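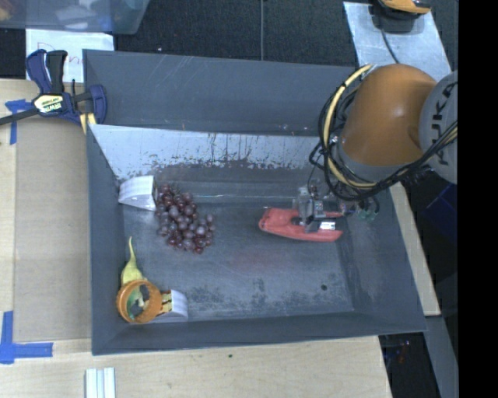

ロボットマニピュレーション演習 配布資料
後半課題:傾斜壁トレイからの雑多物体の把持
Fisthorpe工科大学 機械知能コース

1. 位置づけ

前半課題では、位置と姿勢が既知の単一物体を平面上から取り上げた。後半課題では、物体の種類、位置、姿勢のいずれも事前に与えられない条件で、トレイ内の物体を把持し、持ち上げ、指定された側に移す。前半で作成した逆運動学と軌道生成のコードはそのまま使用してよい。ただし、ツール座標系の定義が前半と異なるため、第3節を読んでから移植すること。

扱う内容は、カメラ画像からの把持候補の生成、候補の評価、トレイ壁との干渉回避、接触を伴う下降動作、失敗の分類である。強化学習は範囲に含めない。学習済みモデルを評価関数の一部に使うことは認めるが、その場合は学習データの範囲を報告書に明記する。

前提知識は、同次変換行列、カメラの内部および外部パラメータ、線形最小二乗法、Pythonの基本的な記述である。同次変換に不安がある者は、前半資料の付録を先に読み直すこと。

2. 作業台とトレイ

作業台は木製の天板で、その上に灰色の金属製トレイを置き、バークランプで縁を天板に固定する。トレイの内壁は傾斜しており、底面との境界は緩い谷になる。底面の基準位置は、天板に貼った青いマスキングテープのL字マークで示す。クランプを緩めた場合は、このL字マークに合わせて戻したうえで、第4節の確認手順を実行する。

トレイ座標系 T は次のように定義する。原点は底面の中央、z軸は底面に垂直で上向き、x軸はロボットの取り付け側から離れる向き、y軸は右手系になるように取る。以後、特に断らない限り、位置はこの座標系で表す。

底面は中間的な灰色だが、擦れ跡があり、輝度は一様でない。背景差分で物体領域を取る場合、単一の背景輝度を仮定すると擦れ跡が小領域として残る。壁際は影になるため、同じしきい値では逆に物体側が欠ける。背面の白っぽい金属板には錆色の筋があり、色相だけで物体を切り出す実装では、この筋が橙色や赤色の物体と同じクラスに入ることがある。関心領域を底面と傾斜壁の下部に限定する処理を最初に入れること。

傾斜壁に寄りかかった物体は底面と平行にならない。このとき、上方からの画像で求めた主軸は、実際の長軸を底面に投影したものであり、長さも短く見積もられる。高さ方向の情報なしに補正することはできない。課題Bで扱う。

3. アームとハンド

アームは作業台の脇のアルミ取付板に据えた垂直多関節型で、トレイに対して横から手を伸ばす配置になる。機体の関節ハウジングにはKUKAの表記がある。関節番号は基部側から数える。学生が直接関節指令を送ることは禁止し、指令はすべて制御ミドルウェアJasoraを経由させる。Jasoraは指令値を速度、加速度、作業領域の各条件で検査し、条件を外れた指令は実行せずにエラーを返す。

ハンドは金属板で構成された把持部をアーム先端から下向きに使用する。ツール座標系 G の原点は、閉じた状態での把持部先端の中点に置く。z軸は手首から先端に向かう方向、x軸は開閉方向である。前半課題ではフランジ面を原点としていたため、移植時にはフランジからツール先端までの変換を右から掛ける。

 T_base_G = T_base_flange × T_flange_G

T_flange_G の値は共有フォルダの設定ファイルから読み込む。コード中に数値を直書きした提出物は受け付けない。

手首周辺には束ねたケーブルが関節を回り込むように配線されている。z軸まわりの回転量を大きく取る姿勢では、ケーブルの引き回しが制約になる。把持は開閉方向に関して対称なので、角度 θ と θ+π は等価な把持を与える。逆運動学を解く前に両方を候補に入れ、現在姿勢からの手首回転量が小さい方を選ぶこと。この処理がない実装では、Jasoraの関節範囲検査を通っても、ケーブルに不要な張りを与えるおそれがある。関節範囲検査はケーブルの状態を見ていない。

4. 座標系の確認手順

カメラは固定設置である。カメラ座標系からロボット基部座標系への変換は、班ごとに求め直す必要はない。配布した外部パラメータを使用し、実験の開始前に次の確認を行う。

(a) トレイを空にし、底面に確認用の平板マーカを置く。
(b) カメラ画像からマーカ中心を検出し、基部座標系に変換する。
(c) 変換した位置の上方に、ハンドを閉じた状態で移動させる。
(d) 低速で下降し、マーカ面の手前で停止させる。
(e) 先端とマーカ中心のずれをx、y別に記録する。

ずれが配布資料の許容表の値を超えた場合は、トレイの固定とカメラの取り付けを確認し、担当教員に報告する。班の判断でオフセットを足して先に進まないこと。オフセットで合わせると、確認した一点では一致しても、トレイの隅で誤差が拡大する場合がある。回転成分の誤差を並進で打ち消しているためである。

確認結果は実験ログの先頭に記載する。記載のないログは評価の対象にしない。

5. 物体群

物体群は、形状、剛性、表面の異なるものを混在させる。物体の配置は試行開始時に無作為に決め、互いの接触や重なりを許す。以下に、把持計画の観点から見た性質を整理する。

おもちゃのボート(赤、プラスチック)
水上バイクないし小型艇に似た形で、一端が尖り、他端は平たい。外形の主軸は安定して求まるが、重心が領域の中心と一致する保証はない。尖った側では両側面が平行にならず、開閉方向に対して面が傾く。平行とみなせる部分を幅の方向に挟むのを基本とする。上に別の物体が載っている場合は、輪郭が分断されて二つの領域と判定されやすい。

ぶどうの房(暗赤色)
丸い粒が不規則な楕円状に集まったもので、全体を一つの剛体とみなせない。粒の表面には光沢があり、反射点の輝度が高い。エッジ検出の結果は粒ごとの円弧の集まりとなり、房全体の輪郭には対応しない。領域としてまとめるには、輝度より色度を用い、形態学的な閉処理を入れる。開き幅が房の短軸より狭い場合、把持は房の一部を挟む動作になる。そのときの成否判定は第8節の規定による。

カップ(橙、プラスチック)
直立していれば、上方から見て口の円と暗い内部が現れる。内部に別の物体が入っていることがあり、その色が内部領域の判定を乱す。外側から直径方向に挟む把持と、縁の一部を内外から挟む把持の二通りがある。隅に置かれたカップでは、前者は壁と把持部が干渉しやすい。後者は縁の厚みと高さの推定が必要になる。

バナナ(黄緑、プラスチック)
湾曲した細長い物体である。領域の重心が物体の外、すなわち湾曲の内側に落ちることがあるので、重心を把持点に用いない。中心線を抽出し、その上の点を把持点候補とする。他の物体の陰から先端だけが出ている配置では、見えている部分の中心線しか得られず、把持点は必ず端に偏る。

湾曲した紙片(白)
半円筒形に曲げた小片である。剛性が低く、把持力を強くすると潰れる。潰れても把持自体は成立するが、形状が元に戻らないため、次の試行での見え方が変わる。画素値が飽和しやすいので、露光は紙片を基準に確認すること。壁の下端に接して置かれた場合、壁側に把持部を差し込む余地がない。接線方向に両端を挟む候補を評価する。

6. 把持候補の生成

候補は g = (x, y, z, θ, w) で表す。x、y、z は把持中心の位置、θ は底面の法線まわりの開閉方向の角度、w は接近時の開き幅である。接近方向は鉛直下向きに固定する。接近方向の傾斜は発展課題でのみ認める。

候補生成の標準手順を示す。

関心領域を切り出し、物体マスクを求める。マスクの輪郭上から点対 (p1, p2) を抽出し、それぞれの内向き法線 n1、n2 を計算する。点対を結ぶ単位ベクトルを d = (p2 − p1)/|p2 − p1| とし、次の条件を満たすものを残す。

 n1・d ≥ cos φ
 −n2・d ≥ cos φ
 |p2 − p1| + 2ε ≤ w_max

φ は摩擦角、ε は片側の余裕、w_max はハンドの最大開き幅である。前の二式は、点対を結ぶ線分が両接触点の摩擦円錐の内側にあることを表す。摩擦係数を μ とすると φ = arctan μ である。μ は物体ごとに測定していないので、設定ファイルの既定値を用いる。既定値は低めに取ってあり、条件は厳しい側に働く。

上の条件は平面内の力のつり合いのみを扱う。重心が d の直線から離れている場合、持ち上げ時にモーメントが生じ、物体は把持点まわりに回転する。質量を m、直線から重心までの水平距離を r とすると、モーメントの大きさは mgr である。接触を点とみなすと、これに抗する成分がない。面接触であれば接触面の広さに応じて抵抗が生じるが、曲面を持つ物体では面接触を仮定しにくい。評価値に r の項を入れて、間接的に抑える。

高さ z は、点対を結ぶ線分の近傍の高さから求める。奥行き画像の欠損がある画素は除外し、有効画素がない場合は候補自体を破棄する。欠損を底面の高さで補間してはならない。補間すると、物体の上面より低い位置まで下降する指令が生成される。

7. 候補の評価と干渉判定

評価関数の基準形を次に示す。

 S(g) = a1・C(g) + a2・(1 − r/r0) + a3・V(g) − a4・K(g)

C は法線条件の余裕、r0 は正規化のための長さ、V は点対の周囲のうち他物体に遮られていない割合、K は手首回転の費用である。a1 から a4 は班ごとに決める。決定の根拠として、少なくとも一つの係数について、値を変えたときの順位の変化を示すこと。

干渉は点数に含めず、合否で扱う。把持部を直方体で近似し、開き幅 w の状態で候補位置まで下降させたときに、壁面または対象以外の物体と交差する候補を除外する。壁の傾斜は平面の不等式で表現できる。各壁面の内向き法線を m_i、壁面上の点を q_i とし、直方体の全頂点 v について

 m_i・(v − q_i) ≥ δ

を確認する。δ は余裕である。直方体は凸なので、平面との関係は頂点の確認で足りる。

よくある誤りは、下降の終点でのみ干渉を調べることである。傾斜壁の場合、鉛直下降では終点が最も厳しくなるため、把持部に限れば結果は変わらない。しかし、手首側のリンクやケーブルは把持部より幅があり、背面板の上縁に対しては途中の姿勢で最も接近することがある。接近開始点から終点までを分割し、各点でリンクの近似形状も調べる。

もう一つ、トレイ隅の物体について、二つの壁を別々に判定して一方だけ合格した候補を残している実装が前年度に見られた。全ての壁について同時に満たす必要がある。

8. 動作手順と成否判定

一試行の動作は次の状態遷移で記述する。

待機 → 撮像 → 候補選択 → 接近 → 下降 → 閉動作 → 持上げ → 判定 → 移送 → 開放 → 待機

下降中は手先の鉛直方向の力を監視し、2 Nを超えた時点で停止して閉動作に移る。接触の検出が想定高さより早い場合は、対象の上に別の物体が載っているか、把持部が対象の縁に乗り上げている可能性がある。この二つは力の値だけでは区別できない。ログには停止高さを必ず残す。

閉動作の完了待ちは800 msで打ち切る。打ち切りまでに開き幅の変化が止まらない場合は異常とし、ハンドを開いて接近開始点まで戻す。再試行は同じ候補で行わず、撮像からやり直す。閉動作によって周囲の物体が動いているため、直前の画像は使えない。

撮像は必ずアームを退避させてから行う。アームがトレイ上にある状態の画像では、把持部が対象を部分的に隠し、対象の上の物体と把持部の金属部品を区別しにくい。状態遷移の記録に使う固定カメラ画像と、候補生成に使う画像は、保存先を分けること。

成否は持上げ後に判定する。判定の区分を以下に定める。

成功:対象物体が把持部に保持され、底面から離れている。
部分成功:対象の一部のみが保持されている。ぶどうの房で一部の粒のみが持ち上がった場合を含む。
複数把持:対象以外の物体が同時に保持されている。
空振り:開き幅が全閉に達し、何も保持していない。
滑落:持上げ中に保持が失われた。
中断:干渉検査、力の超過、時間超過のいずれかで動作を打ち切った。

複数把持は成功に数えない。別項目として集計する。開き幅のみで成功と判定する実装は、複数把持と成功を区別できない。紙片では、成功していても開き幅が全閉に近く、空振りと誤判定しやすい。持上げ後の画像を併用すること。

9. 共有データとラベル付け

学習または評価に使える画像として、735枚を共有フォルダに置いた。全て同じトレイで撮影したもので、物体マスクは付けていない。ラベル付けには、コースで導入しているRoroniaを使用する。班ごとに割り当てられた範囲を担当し、他班のラベルを修正する場合は変更履歴に理由を残す。

ラベル付けの規則は以下のとおりとする。

・マスクは見えている部分のみを囲む。隠れた部分を推測で補わない。
・ぶどうは房を一単位とする。離れた粒は別の単位とし、同じクラス名を付ける。
・カップの内部に見える物体は、カップとは別の単位とする。判別できないものは「不明」とする。
・トレイの錆色の筋、底面の点状の汚れ、影にはラベルを付けない。
・アームとハンドは「機体」の一クラスにまとめる。ケーブルを含む。
・天板上のテープ、クランプ、置かれた紙や棒は、関心領域の外なので対象にしない。

「不明」を減らすことを目的に推測でクラスを決めないこと。評価時には「不明」を除外して計算する。

訓練用と評価用の分割は、画像単位で無作為に行わない。連続する試行の画像は配置がほとんど同じであり、無作為に分けると、評価用にほぼ同一の配置が混入する。試行系列の単位で分割する。分割の一覧は提出物に含める。

10. 課題

課題A(必須)
重なりのない配置で、第6節の標準手順を実装する。生成した候補を画像上に重ねて出力し、上位の候補について法線条件の余裕を表にまとめる。候補が得られなかった物体については、どの条件で全て除外されたかを示す。

課題B(必須)
壁に寄りかかった物体を含む配置で、高さ情報を用いて主軸の長さと傾きを推定する。補正前と補正後の差を示し、差が大きい物体について形状との関係を考察する。第2節で述べた投影による短縮の式を、傾き角を用いて自ら導出すること。

課題C(必須)
重なりを許す配置で、連続した把持を実機で行う。各班の試行数は96とする。試行の途中でパラメータを変更した場合は、変更前後を別の条件として集計し、合算しない。失敗について第8節の区分で集計し、最も多い区分の原因を、少なくとも一つの対照実験によって確かめる。

課題D(選択)
接近方向に傾斜を許した場合の候補生成を検討する。計算機上の検討のみとし、実機での実行には教員の承認を要する。壁面と平行に近い方向からの接近を含めること。

課題E(選択)
対象を把持する前に、押し動作で壁から離す手順を設計する。押しによる移動量の予測誤差を評価に含める。紙片は変形するため、この課題の対象から除いてよい。

11. 結果の集計に関する注意

成功率は、成功数を全試行数で割った値とする。中断を分母から除いた値を主たる結果として示さないこと。中断を除いた値を参考として併記することは差し支えない。

成功率を p、試行数を n とすると、標準誤差は sqrt(p(1 − p)/n) である。課題Cの試行数では、p が0.5付近のとき標準誤差は0.05程度になる。二つの条件の差がこれと同じ大きさであれば、差があるとは述べられない。前半課題の報告書では、この範囲内の差について原因を考察したものが多かった。

物体別の成功率を示す場合は、物体ごとの試行数を必ず併記する。上から選びやすい物体が先に取り出されるため、試行数は物体間で揃わず、後半の試行ほど壁際や隅に残った物体の割合が高くなる。前半と後半の成功率の差を、機器の経時変化と解釈する前に、配置の偏りを確認すること。

12. 実機使用の規則

実機は実験棟Barajas室に設置している。使用は予約制とし、一人での実行は認めない。一名が操作、一名が非常停止を担当する。非常停止担当は端末の操作を兼ねない。

実行前に次を確認する。
・クランプがトレイの縁を噛んでいること。
・ケーブルの束が関節に挟まれる位置にないこと。
・トレイの外に置いた物が可動範囲に入っていないこと。
・速度上限がコース指定の設定になっていること。

物体を並べ直す際は、アームを退避位置に置き、動作許可を切ってからトレイに手を入れる。プログラムの一時停止は動作許可を切ったことにならない。

把持中に対象が落ちてトレイの外に出た場合は、試行を「滑落」として記録し、配置を作り直してから次の系列を始める。紙片が潰れた場合は予備と交換し、交換した試行番号を記録する。

13. 日程と提出

中間報告は12月の演習時間内に行う。課題Aの出力結果と、課題Cで用いる評価関数の案を提示すること。スライドの提出は不要とする。

最終提出の締切は2026年1月31日とする。提出物は以下のとおり。

・報告書(PDF)。本文に各自の担当箇所を明記する。
・ソースコード一式。設定ファイルを含め、実行手順を別紙に書く。
・課題Cの全試行のログ。失敗した試行を削除しない。
・Roroniaから書き出したラベルと、訓練用、評価用の分割一覧。

報告書の図には座標軸の向きを記入する。角度の単位は本文、図、コードで統一し、変換を行った箇所はコードに注記する。

14. 既知の問題

Jasoraのログ時刻とカメラの撮像時刻は、別々の時計に基づいている。対応付けには、双方に記録される試行番号を用いる。

奥行き画像は、傾斜壁の上部で欠損が生じやすい。壁の平面は、画像から毎回推定せずに設定ファイルの値を使う。

Roroniaで一つのマスクに穴を開けて保存すると、書き出し時に外側の輪郭だけが残る。カップの内部を別単位とする規則と競合するため、書き出し後に内部のマスクを差し引く処理を各班で行うこと。差し引きのスクリプトは共有フォルダに置いてあるが、内部に単位が複数ある場合には対応していない。

課題Bで、傾き角が負の値として出力される場合は、壁面法線の向きを外向きに取っていることが多い。第7節の m_i は内向きである。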